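PIMORARD, October 16, 2019 – Elberg Seeds is moving its mail-order business to a bigger packing room on Grīnberga Street, and I get to be the one who tells you! I'm Mihret Admasu, I run orders here, and I've been bugging everyone about this since spring.

If you've bought from us before, you know we started with beans. Then came squash, then the old tomato varieties people kept mailing us in envelopes, and now the catalog lists 183 kinds of seed. The old room behind the shop just couldn't hold them. In September we sent out 1,391 orders from it, with the garlic stacked in the hallway and Shafiq Matubbar doing labels on the stairs.
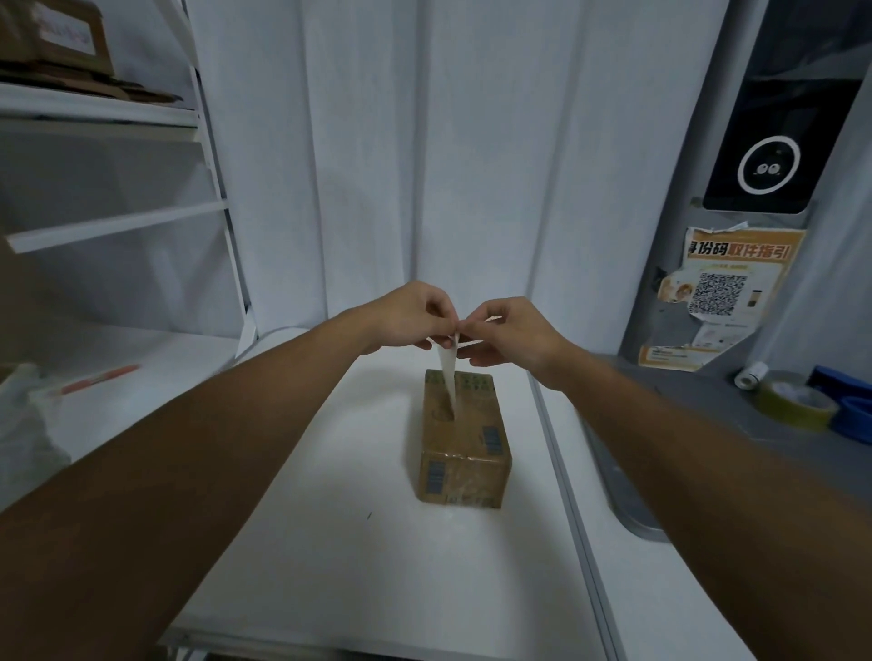 What's new for gardeners

The winter catalog goes live the same day we open the new room, and 30 of the varieties in it are ones we've never sold before. My favorite is a short purple pole bean from Gintarė Butkienė, who grows for us out near Ziltitz and has been saving it for longer than I've been alive. There's also a yellow storage beet, two kinds of dill and a leek that came through last winter under snow (we were amazed).

Garlic and shallots still ship in fall only, so please order early if you want them. Seeds ship all year. Small orders go in a plain cardboard box now, and the planting notes are printed on one sheet that you can pin up in the shed.

"I've wanted a proper cold room for this seed for years," says Ott Luik, our owner. "Old beans are tough, but onions and parsnips really aren't, and I'd like people to get fresh ones."
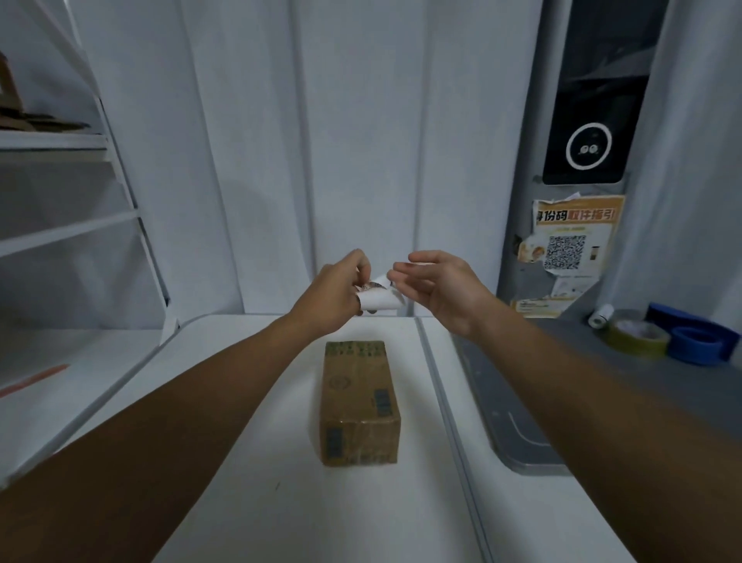

Prices on packets stay where they are through the winter. The one change is shipping on live bulbs, which goes up by 94 cents a box – sorry about that, they're heavy.

The shop itself isn't going anywhere. Same door, same hours, same wobbly rack of flower seeds by the register. You can still pick up an order there if you ask for it at checkout, and Elīna Pētersons will have it waiting for you under your last name.

For seed samples, grower interviews or a paper catalog, ask for me at the Elberg Seeds shop in Pimorard.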